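3. Workspace and task

3.1 Setting

The work reported here was carried out by students in the second-year automation project course at Soston, under the supervision of Raimo Hyvönen. Teams in the course are asked to choose a household or office job that is easy for a person and awkward for a pair of robot arms, and to collect enough teleoperated demonstrations to train a policy on it. The team whose results are discussed in this section, named Drundard after their repository, chose cable tidying among computer keyboards.

Cables were chosen after an earlier attempt with folded cloth was dropped in August. The team wanted a deformable object that could be handled by parallel fingers without changing the hardware. They also wanted rigid objects nearby that should not be disturbed, so that a careless policy would be penalised. Keyboards met that need well. They are low and light, and they slide when pushed from the side.

3.2 Hardware and cell

Two arms are mounted on the front rail of an aluminum-framed cell, one near each corner, and reach inward over a shared tabletop. A small camera module is carried at each gripper, and a fixed camera covers the whole table (Figure 3). Demonstrations were recorded by two operators using leader arms built by a previous year's class.

The tabletop has a marble pattern and the inner walls are papered with butterflies. Both were kept the same through the whole collection. Hirvonen, the other team in the course, trained in a cell with plain grey walls, and the comparison between the two backgrounds is taken up in Section 5. Objects that play no part in the task, such as a flowerpot and a toy rake, were left on the table as distractors.

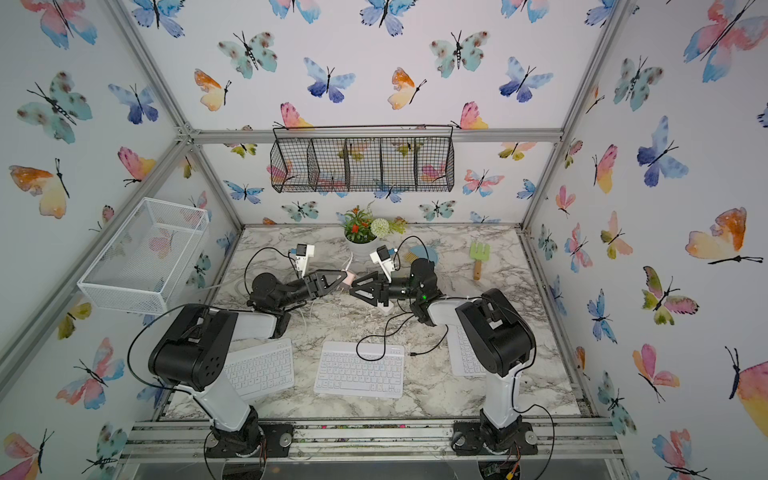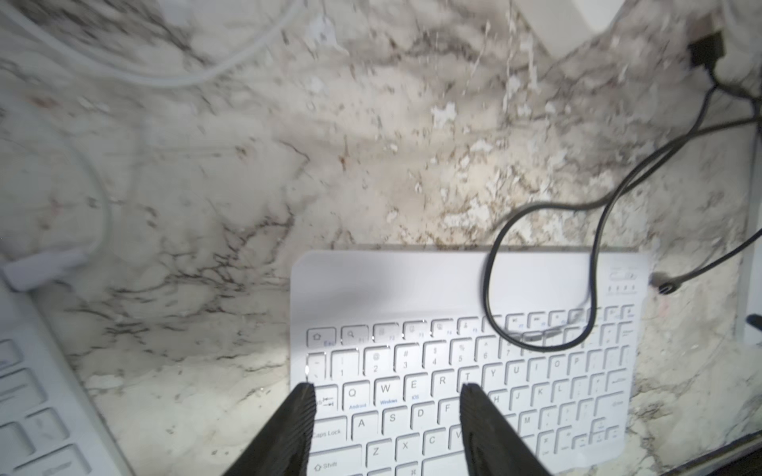 Figure 3. The cell with both grippers over the cables (first panel) and a wrist camera view of a keyboard between the gripper fingers (second panel).

The two kinds of view gave different information. In the fixed view the arms cover part of what is behind them, and one of the keyboards in Figure 3 is partly hidden by an upper link. The wrist view is close enough to show the legends on the keys and the place where a black cable meets the side of the keyboard, but it gives little sense of where the second arm is. Early policies trained on the wrist views alone tended to bring the grippers into contact near the middle of the table. For this reason all later policies used every camera.

3.3 Task definition

An episode begins with cables lying loosely on the table and ends when the operator judges that the chosen cable has been gathered clear of the keys. Operators were told to grasp the cable away from its plug and to lift before pulling. An episode was marked as failed if a plug came out, if a keyboard turned far enough to touch its neighbour, or if an arm stopped on its torque limit.

Starting layouts were drawn from eight templates. Within a template the operator was free to let the cables fall as they liked – attempts to reproduce exact loops by hand took longer than the episodes themselves and were given up. Each episode was limited to 40 seconds.

3.4 Data collection

The team recorded 400 episodes over six weeks, mostly in the Wednesday lab period. Failed episodes were kept and labelled, but were not used for training in the first round. Camera calibration was checked at the start of each period with the Nutden toolkit, a set of scripts maintained by the course.

Two problems in the data should be noted. White cables were harder to segment against the pale tabletop than black ones, and the labels for them are less consistent. The operators also differed in style. One preferred to hold the cable with the left gripper and gather with the right, while the other swapped roles depending on the layout. We did not correct for this – both styles are present in the training set, and the operator is recorded with each episode so that they can be separated later.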